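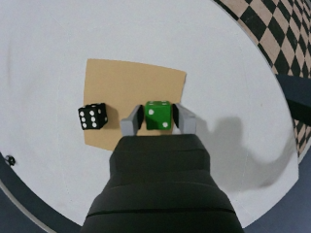 Wrist view, green die between the fingers, black die at the left edge of the tan sheet.

Ticket: Pre-grasp check not applied the same way across runs
Project: Drovska
Component: simulated pick, dice task
Status: Open, waiting on review
Reported by: Khoa Kiều

Problem
The Drovska rules say the fingers must be on both sides of the target before the close command goes out, and that neither pad may push the target first. They don't say how much gap is allowed. In the still, the sheet shows between the left pad and the die, and the right pad looks very close to the die. One reviewer passed it and the other failed it.

Checked so far
- Reran the batch from November with the same seed. 79 runs, 30 marked differently by the two reviewers.
- Almost all of those 30 are the same question: uneven gap, no confirmed contact.
- Contact log was switched off in the batch config, so reviewers were going by the image only.
- Swapped the Enuser build for the older one. Same split.

Proposed rule text
1. Contact logging stays on for every graded run.
2. Uneven gap is a pass if the log shows no contact before the close command.
3. Contact on one side before the close command is a fail, even if the die ends up held.
4. If the log is missing, mark the run "not graded". Do not judge it from the image.

Update, 3:30 pm
Giáp team agrees with 1, 3 and 4. They want a minimum gap written into 2. Drikum has the current tolerance sheet and will attach it to this ticket. Leave the 30 runs ungraded until then.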